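Call for participants: hand-held gripper build, winter round
Posted 2024-11-16

The Urnesik shared workshop is looking for people to join our gripper build. We make pairs of hand-held grippers, then put on the shoulder straps and use them at a desk to record everyday tasks for a home robot arm we call Gittins. It's a small project, it runs on evenings and weekends, and we are having a great time with it!

Two views from the desk, grippers in hand: 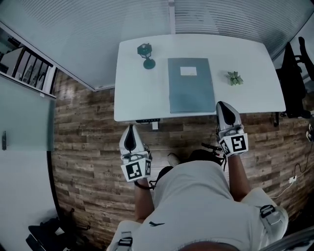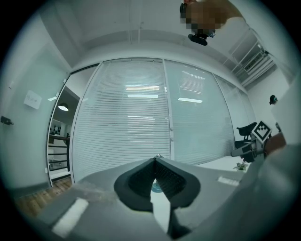 We started in June with one printer and a lot of tape. So far we have 108 recordings we're happy with and a much longer list of ones we aren't. The second version of the gripper, Flivimetti, is on the bench now, and this is where we could use more hands (and more opinions – the trigger spring has been argued over for weeks).

What you could work on

Printing and finishing parts. Housings mostly, plus fingers in soft filament, which strings like crazy until you get the temperature right.

Fitting and checking markers. Each cube has to be square and the prints have to lie flat, or the tracking drifts.

Recording. You wear the straps, hold a gripper in each hand and do small jobs at a desk: picking things up, moving them, setting them down again. A session is 21 takes with a break in the middle. Left-handed people are very welcome, as almost everything we have so far comes from right-handers.

Software. Our sync script is in Python and it needs love. If you enjoy lining up timestamps from several cameras, please write to us first and finish reading later.

Who we're looking for

We have room for 11 people. You don't need an engineering background. If you've fixed a bike or soldered a kit, you'll pick this up fast, and someone will sit with you for your first build anyway. You should be 18 or older and able to come in at least 3 times before the end of the round. Recording gets tiring on the wrists, so if you have an old injury there, choose the build side instead.

What you get

It's unpaid. Parts, filament and bench time are covered by a small grant from the Emeck Fund, and so is the pizza. You can take home the pair you build, along with all the part files. Faces are blurred in anything we share, and you can ask us to delete your takes at any point.

How to join

Send a few lines through the contact form on the workshop page with "Flivimetti" in the subject. Tell us which part sounds fun, which evenings work for you, and your glove size – the grips come in small and large, and we're nearly out of small.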